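Learning to Lose Again

August 28, 2022

I promised myself I would write something this month that wasn't about tomatoes, so today it's chess, or more exactly the winter I took it up again after leaving it alone since high school.

It started in December, when the library put up a card for an evening chess table. Beginners welcome, it said, bring a mug. I walked past that card for three weeks (I'm good at walking past things) and then one night it was raining and the library was warm, so in I went. The fellow running it was Matěj Bartoš, who shook my hand, asked what I'd like to drink and then beat me before my tea had cooled enough to sip. He was so nice about it, too! He set the pieces back up and showed me the move where I'd gone wrong, and it was my fourth.

I'd forgotten what losing at chess feels like. In cards you can blame the deal, and in Scrabble you can blame a rack full of vowels, but when you leave your bishop hanging there's only you and the bishop. I went home cross and stayed up past midnight with an old paperback of my father's, 247 pages of endgames with his pencil marks in the margins. He wrote "no no no" next to one of them, underlined. I laughed out loud in the kitchen, and then I got a bit teary, and then I went to bed.

After that I was hooked. I play most evenings now, sometimes with my husband, who opens the same way every single time and still catches me with it, and sometimes by myself, turning the board around between moves, which my daughter finds very sad and I find very restful.
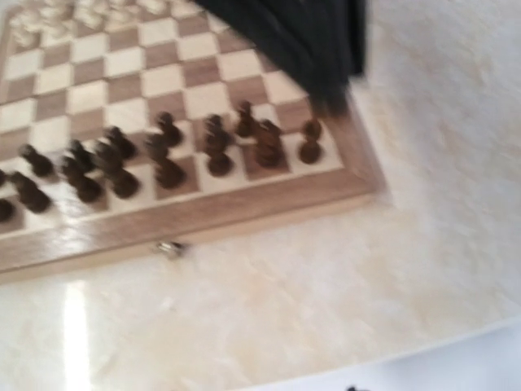
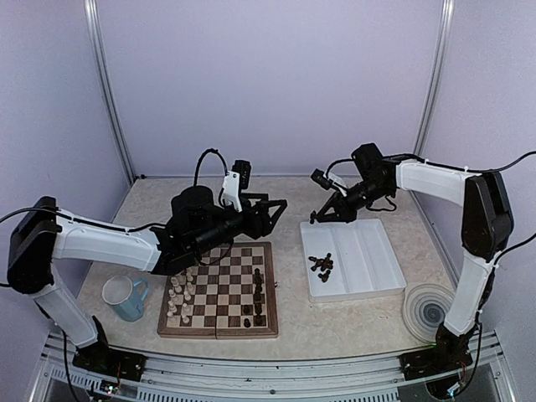
What I like best is the quiet. My days are full of phones and errands and people wanting the good scissors, and then for an hour I don't have to think about anything except whether that knight is safe. Usually it isn't. I've stopped minding so much. My father used to say he'd lost 80 games to his brother before he won one, and he told it as a happy story, and I think I finally see why.

I did beat Matěj once, by the way, in the spring. He'd had a long day and he missed a pin, and I checked it 3 times before I dared to touch my rook. He wanted a rematch right away and I said no thank you, I was going home to tell my husband.

Contact | © 2022 All rights reserved | Back to top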